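Packing cell notebook, Wallov fruit line
May 29, 2023

Today I worked only in the simulation. The real cell at Mandimside is in use until July, so the table, the arm and the basket are all in the model for now. I ran 300 picks with the new settings from Kekier. The log file has 2,992 lines, and 2,954 of them are readable. The others I have to look at by hand tomorrow.
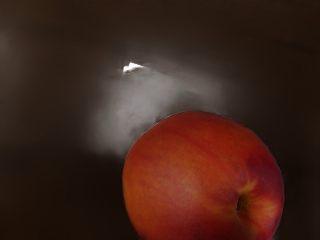
I spent the lunch break with the packers and asked them what they think about the arm. They are not against it. Their worry is the pace. Now they decide themselves when to stop and turn a fruit over to check for bruises. If the arm fills the basket, they will only check after, and they think that is too late. I wrote this down as a requirement: a person must be able to pause the cell from the packing side, without calling the office.

There is also the question of shifts. Filali proposed 2 people per cell, one for checking and one for moving baskets. The packers asked if they can change places in the middle of the shift, because moving baskets all day is hard on the back. I see no technical problem with it.
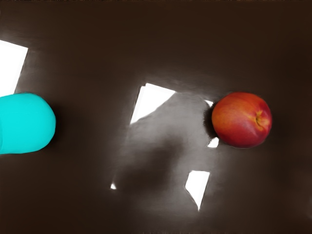

Still open for me is the training. The people on the line know very well how hard you can press a ripe fruit, and I have this only as a number in a settings file. I would like two of them to sit with me and go through the grip values together before we touch the real cell.

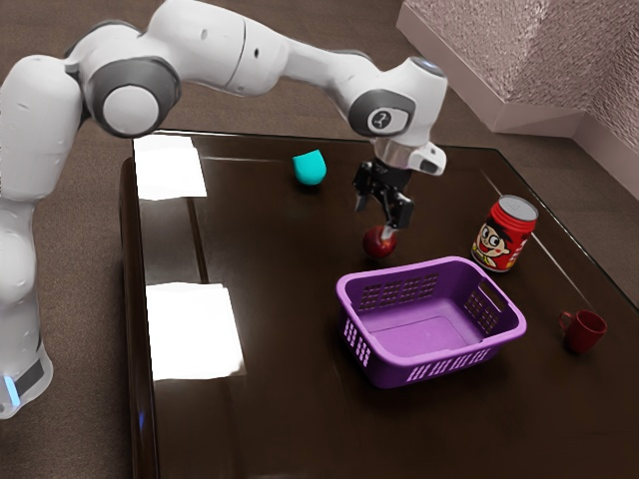 Gripper over the red object, next to the purple basket. Simulation.

To do: ask Kekier for the pause signal, send the shift question to Filali, check the unreadable lines.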